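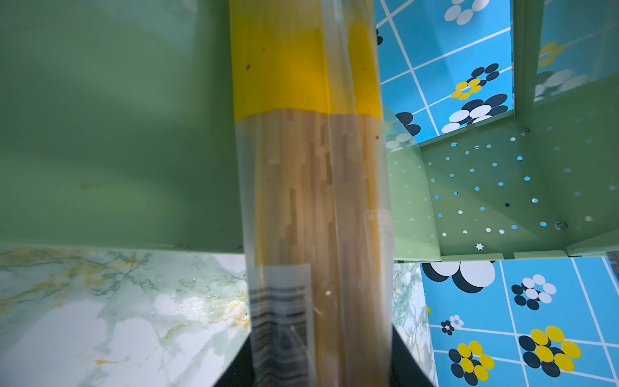 Jobs / Testing and Safety / Temporary, on site

Test Operator, Gripper Fault Study (Burden project)

Susturard is hiring test operators for a fault study on a robot arm that handles packaged groceries. The work is at our Minami site, Building 2. It starts in June 2021 and is planned to run until the end of the summer. It may be extended if the study finds something that needs more testing, but please don't count on that when you apply.

We are looking for people who can do repetitive work carefully and write down what happened. You do not need an engineering degree. You do need to read the section on the February incident before you apply, as it is the reason the job exists.

What happened in February

The Burden project teaches an arm with a two-finger gripper to pick up ordinary kitchen items from a counter and put them down in a different place. In February, during a routine session, the gripper closed on a packet of dry pasta and registered that it had nothing in its grip. The controller, which we call Arkar, then did what it was set up to do after a missed grasp. It opened the fingers, moved in a little and closed them again.

The operator saw that the packet had been caught at an angle, pressed pause and reached in to straighten it. The arm stopped moving. The gripper did not. Arkar had already queued the second close command, and the pause signal went to the arm only. The fingers closed on the operator's index finger and held it until a coworker hit the emergency stop.

The operator had bruising and was back at work the next day. The packet split and the counter had to be cleared. We reported the injury and stopped all Burden sessions at the site.

What we found afterward

We went back through the logs from nearly 3,000 grasps made before the incident. In 399 of them the gripper reported an empty grasp when the recorded finger position said it was holding something. Most of these had not been noticed by anyone. The controller tried again, the second try worked, and the session was marked as normal.

False empties happened more often with thin plastic packaging around a bundle of something stiff, such as spaghetti. The contents can shift inside the film after the fingers touch, so the force reading drops for a moment and Arkar takes that for a miss. Cardboard boxes gave far fewer. We think there may be a second cause related to wear on the finger surfaces, but we have not shown this.

We also found that the written instructions at the station used "pause" and "stop" as if they meant the same thing. They do not. The operator followed the instructions as written.

What has been changed

Pause now cuts the gripper as well as the arm. After an empty reading, Arkar waits for the operator to confirm before closing again. Maximum finger force has been reduced to 70 percent of the earlier setting for this study. There is an emergency stop on each side of the station, and a second person is always present when the arm is powered.

The instructions have been rewritten. Operators do not reach into the work area at any time unless the arm has been stopped with the emergency stop and the station light is off.

These changes deal with the injury. They do not deal with the false reading, and that is what the study is for.

What you will do

You will work at a counter station, in pairs. One person runs the arm and the other keeps the log. You switch at each break.

In a typical session the logger sets a packet on the counter in a position taken from the test sheet, steps back behind the floor line and calls clear. The operator brings the gripper down over the packet using the wrist camera view, closes the fingers, lifts, holds, lowers and releases. You then record the result and do it again with the next position.

Items are plain supermarket goods: dry pasta in clear film, boxes and similar things. Other objects are left on the counter during some sessions so that the arm has to work near them.

For each grasp you will write down:

Whether the fingers were on both sides of the packet before closing
What the controller reported (held, empty or no reading)
What you could see for yourself
Any slip, crease, tear or spill
Whether anyone pressed pause or stop, and why

The third item matters most to us. If the controller says empty and you can see that the packet is in the fingers, write that down even when the lift goes on to work. The same goes for the opposite case. Please do not tidy up the log to match the screen.

The view you work from

You will spend a lot of the day looking at the wrist camera picture, so it is worth knowing what it is like. The camera sits close to the item. A packet of spaghetti fills the middle of the view from top to bottom, with the two black fingers coming up at either side of its lower end. Film and the countertop both reflect light, and the part of the packet nearest the fingers can be a bit blurred.

Judging contact from this view takes practice. A finger can look as if it is against the film when there is still a gap. We ask operators to use the seam, the edge of the colored band and the barcode as reference points, and to check from the side of the station (from behind the line) when they are unsure. Training includes a full day on this with the force turned down to its lowest setting.

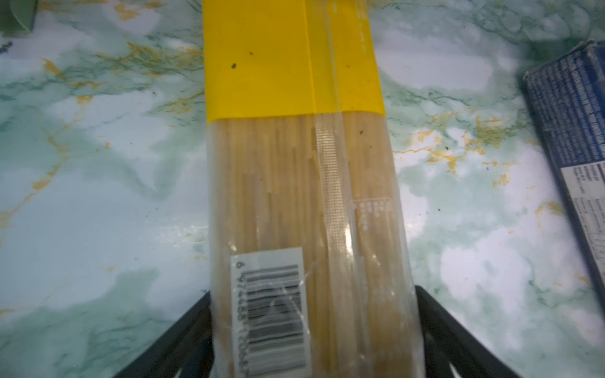 What we are looking for

You should have:

Experience in a job where you followed a written procedure, for example in a warehouse, a commercial kitchen, a lab, a factory or a pharmacy
Clear handwriting or accurate typing
Good close-up vision, with glasses or contacts if you use them
The ability to stand for most of a shift, or to work from a raised stool, which we can provide
Willingness to stop a session when something looks wrong, including when your partner doesn't agree

It helps if you have used a game controller, a crane, a forklift or anything else where your hands move one thing and your eyes are on another. Previous work with robots is fine but is not given extra weight. Some of our most useful notes have come from people who had never used one.

This job would not suit someone who finds it hard to do the same motion many times in a day. The test sheets repeat positions on purpose, and some sessions produce no faults at all.

Risk and your rights

You will be working near a machine that has injured a person. With the changes listed above we consider the remaining risk low, and the full risk assessment will be given to you before you sign anything. You may bring it home and ask someone else to look at it.

Any operator or logger can end a session. You will be paid for the whole shift if that happens. You will not be asked to make up the missed grasps.

Long sleeves, rings, bracelets and lanyards are not allowed at the station. Hair has to be tied back. Closed shoes are required and we supply safety glasses.

If you are hurt, even slightly, it goes in the injury book the same day. The February report is kept at the station in a blue folder and new hires read it on the first morning.

Hours and pay

Shifts are mornings or afternoons. You can ask for one or the other and we will try to keep you on it. Pay is hourly and the current rate is in the application pack, along with details on parking and the bus stop. Training days are paid at the same rate. Breaks are paid.

Masks are required indoors in shared areas, and stations are wiped down between pairs.

How to apply

Ask for the application pack at the Susturard front desk at Minami, or use the form on our jobs page and choose "Burden fault study" from the list. Send us a short work history and a few lines about a time you noticed something wrong at work and what you did about it. A cover letter is not needed.

We will invite suitable applicants for a visit of half a morning. You will see the station, watch a session from behind the line and try filling in a log sheet. You will not be asked to operate the arm during the visit.

If you need an adjustment for the visit or for the job, tell us on the form. Former Burden operators are welcome to apply and will go through the same training as everyone else.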